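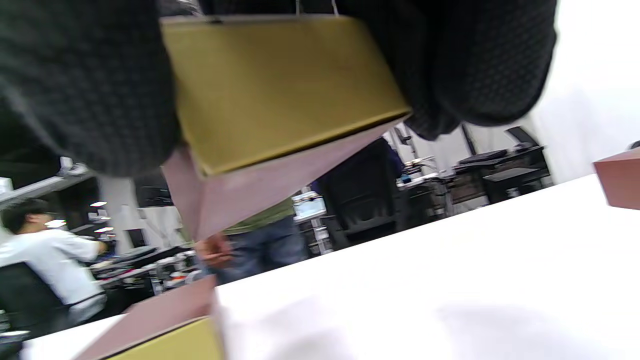

Worivside Beauty School, Makeup Department
Brush and Kit Hygiene Checklist, with comments
Room: Practical Studio 2
Round: April, before the evening class

1. Brushes washed and dried flat
Result: Pass
Comment: Face and cheek brushes clean to the ferrule. One fluffy eye brush still had grey shadow near the base and went back to the sink. Please don't stand damp brushes upright in the cups.

2. Brush cleanser labelled and in date
Result: Pass
Comment: The Urken spray bottles are all labelled. Decanted bottles need the decanting month on them as well as the product name.

3. Disposable mascara wands and lip applicators stocked
Result: Pass
Comment: Opened carton had 495 wands left. Reorder in cartons of 1,000 through the front office, same colour code as last time.
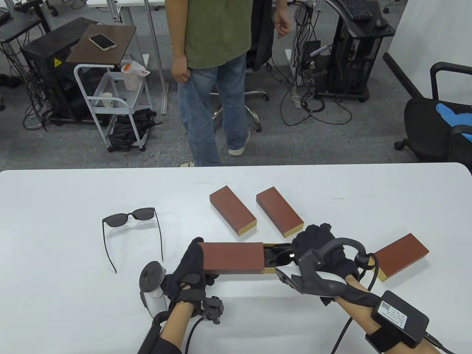
Sliding case, partly open

4. Cream products taken out with a spatula
Result: Needs attention
Comment: Finger marks in two Ninari concealer pots at the back station. Both pots binned. Scrape onto the palette first, and no going back to the pot with a used spatula.

5. Powders surface-cleaned
Result: Pass
Comment: Pressed powders wiped and sprayed with alcohol, lids left off until dry. The cracked bronzer can stay for swatching on paper only.

6. Pencils sharpened between clients
Result: Pass
Comment: Sharpeners were clean inside. Twist-up liners can't be sharpened, so trim the tip and wipe it with alcohol.

7. Palettes and spatulas
Result: Pass
Comment: Metal only. The old acrylic palettes have scratches that hold foundation and should not come back into the room.

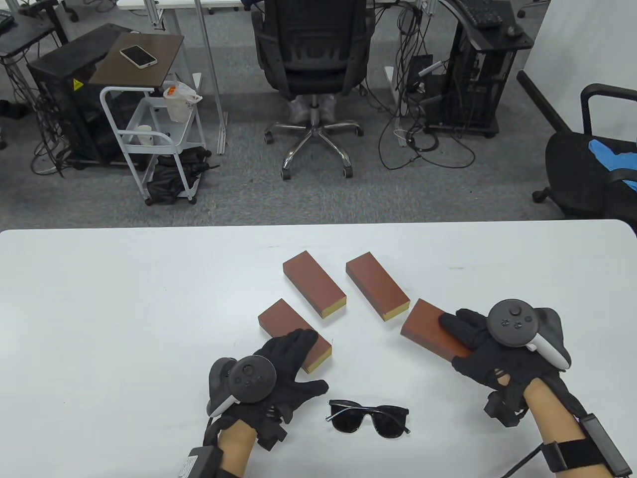 Four blocks on a white table

8. Product age
Result: Needs attention
Comment: Several liquid liners had no opening month written on them. Liquid liner and mascara go out after three months in this room, whatever the tube says. The Wieser cream blushes are fine until their printed date.

9. Heated lash curlers and mirror lights
Result: Pass
Comment: Leads sound, test tags current. The left-hand mirror at station four flickers when the switch is bumped. Reported to maintenance and taped off.

10. Sponges
Result: Fail
Comment: Used sponges found in a zip bag in the drawer, with mould on one. All thrown out. Sponges are single use here, including your own.
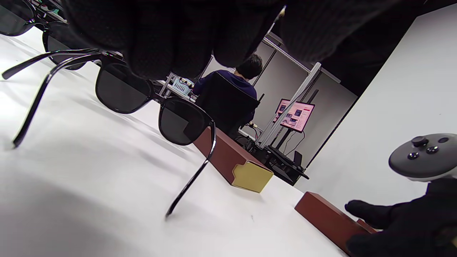

Black sunglasses, held by the frame

11. Client capes and headbands
Result: Pass
Comment: Clean stack on the shelf, used ones in the lidded bin. Run the hot wash before the bin is full.

12. Hand sanitiser at each station
Result: Pass
Comment: Station six pump is stiff. Swap it at the next refill.

Overall: Pass with follow-up. Items 4, 8 and 10 to be rechecked at 4.30 pm, before students set up.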